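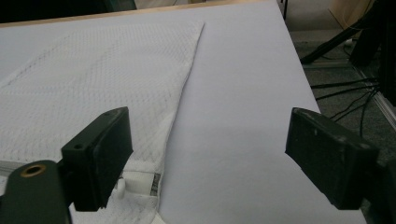

My knees have opinions about open water season and they shared all of them with me this morning. 2902 meters, the long loop out to the second buoy and back, my farthest yet in the lake at Donddale, and I was so pleased with myself that I told the woman at the parking booth. She was very nice about it. Then I got home and found out I'd left my good towel on the back seat of somebody else's car, so tomorrow I'm down to the white waffle one, the kind with the little honeycomb weave that bunches up at the bottom the second you put it down. It'll do. It dries faster than the big ones anyway, and it folds down to nothing in my bag.

The water was so cold going in! I did my usual thing of standing there up to my waist, saying I was just getting used to it, while Fitriani Mangundap swam right past me and yelled that I was blocking the ramp. She's been at this for years and gets in like she's stepping onto a bus. I went under eventually, lost my breath, got it back, and after the first 300 meters my face stopped hurting and I started to enjoy it.

Things I need to fix: I'm still lifting my head way too high to sight, and I drift left. I drift left so much that on the way back I ended up nearly in the reeds and had to do a sort of apologetic breaststroke out of there. Fitriani says pick something tall behind the buoy and aim for that -- she uses the water tower -- and breathe on the other side every few strokes. I tried it for the last stretch and swallowed a good bit of lake. More practice.

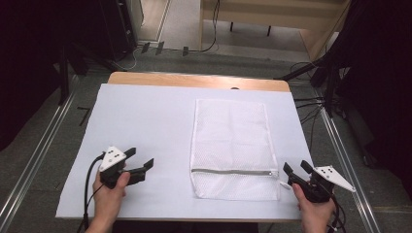 Donddale Open Water Swim Club -- Members' Diaries
Evening now, and I've been sorting out my kit. I'm a big believer in a mesh bag with a zipper for the small stuff, earplugs and caps and the spare goggles, because I've lost 41 dollars' worth of goggles to the bottom of my backpack this summer alone. The wetsuit is hanging over the tub and the whole bathroom smells like pond.

Had two bowls of soup and half a loaf of bread for dinner and I could eat again. My shoulders are fine, my neck is rubbed raw on one side, so I have to remember the balm next time. Same loop tomorrow if the wind stays down. If it's choppy we'll stick close to shore and do 20 short ones between the ramp and the dock, and I'll bring the thermos for after.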